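Keeping a Shared Workroom Usable

Every shared workroom has a drawer nobody will open in front of visitors. Ours at Toft had three of them, and a shelf that was worse. What follows is what we learned from sorting it out, passed along for anyone with a similar shelf.

Start with the glue. Old glue does not improve with age, whatever your uncle says. Squeeze each tube gently, and if it feels like a pencil, treat it like one that can't write. Put the opening date on the new tubes in marker, on the body and well away from the cap, as caps migrate.

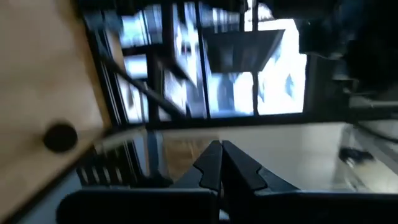 Seltedthorpe Home Workshop Club

Next come the screws. You will be tempted to sort them by length, head, thread and finish. Katalin Sipos did this one September and ended up with 1,198 screws in jars and no clear memory of the month. Sort by length, stop there, and go have lunch. The mixed leftovers can live in a jar marked "Misc," where they will be perfectly happy and so will you.

Sandpaper curls when it gets damp. Store it flat under something heavy, such as the big catalog you keep meaning to recycle. Write the grit on the back of every piece you tear off, or you'll be stroking scraps with your thumb and guessing.

Wipe metal tools with a barely oiled rag before you put them away. A drop or 2 is plenty. If the hammer slips out of your hand, you've overdone it.
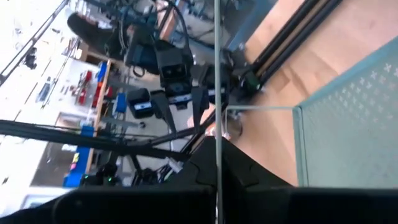 Metal rod and mint-green perforated panel, with light wood behind.

A few words on hanging things up. Perforated panels are wonderful until you fill them. Leave gaps, and hang the tools you reach for most at elbow height. Drawing outlines around everything looks very professional and lasts until someone buys a different pair of pliers. Gijs Bosman still has the outline of a saw he lent out years ago, and he looks at it the way other people look at old school photos.

Wooden surfaces like a dry brush first and a damp cloth second. The other way around makes a paste. For dried paint drips, try an old plastic card held nearly flat - your expired library card will do - and save the metal scraper for jobs you don't care about.

Rags with oil finish on them get spread out flat outdoors to dry, one layer thick. Never ball them up in the trash, as they can heat up and catch fire by themselves. I have no joke for that one.

Last, labels. Masking tape is fine for 12 weeks or so of good intentions. Anything you want to find next year deserves a proper tag tied on with string.

Page updated 8/17/24. Send corrections to Katalin, and glue to no one.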